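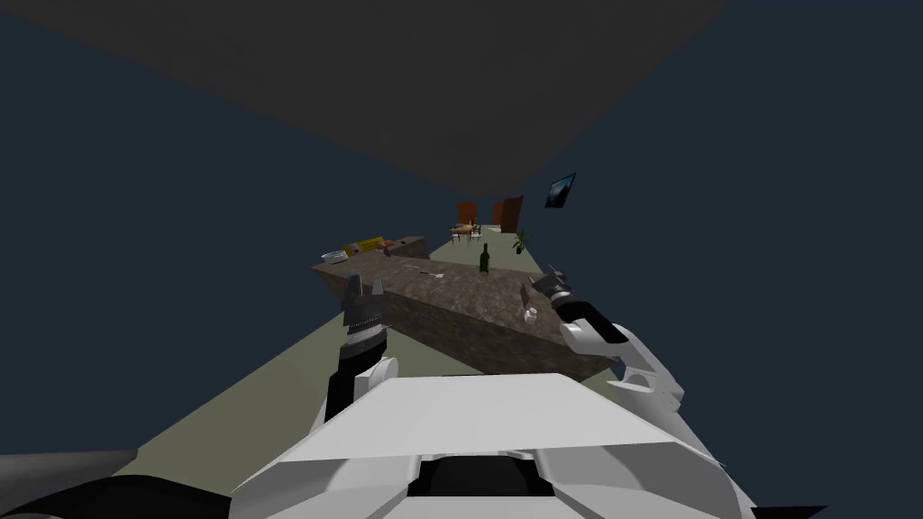 Rendered kitchen island, navy walls.

Event Planning 2, Handout 5: The Wedding Rehearsal Dinner
Instructor: Bohumila Kopecký

Recap from last time: the couple pays for the wedding in money and the planner pays for it in sleep. Today we move one evening earlier.

What the rehearsal dinner is for

On paper, it feeds the people who just spent an hour learning to walk slowly. In practice it is where two families find out they disagree about dancing. Keep it short and seat the talkers far apart.

Guest list

The basic list is the wedding party, their partners, parents, grandparents and the officiant. After that comes what I call creep. An aunt flew in. A college roommate is "basically family." Our case couple, married in Stuvov one February, started with 30 people and ended with 36, and I consider that a triumph of discipline. Their full wedding list was 156, and at one stage the groom's mother wanted to invite almost all of them to both nights.

Ask who is paying before you ask who is coming. You will save yourself a phone call.

Money

The case couple set aside 800 for drinks, held as a tab at the bar. Once it ran out, guests bought their own. Thulani Masilela, who ran the room at Kubíček that night, told the bartender to warn him before the tab closed so that he could warn the father of the bride. Copy this. A father who learns about the end of the tab from a stranger will give a different toast.

Timing

4:30 p.m. Walk-through at the ceremony site
5:30 p.m. Second walk-through, for those who arrived at 5:15
6:30 p.m. Dinner
8:00 p.m. Toasts
9:30 p.m. Lights up, politely

Toasts

Two from each side, three minutes apiece. Anyone who says "I wasn't going to speak" has four pages in a jacket pocket – put that person first, while the food is still on its way.

Slideshows are allowed. Slideshows with sound need a test in the room, on the venue's own speakers, by someone sober.

For next class

Read the Gurnura and Fomel venue contracts in your packet. Mark every line that mentions corkage, then compare what each place charges for a cake brought in from outside. Bring a seating plan for 36 with two divorced parents and one of their new spouses. Round tables only.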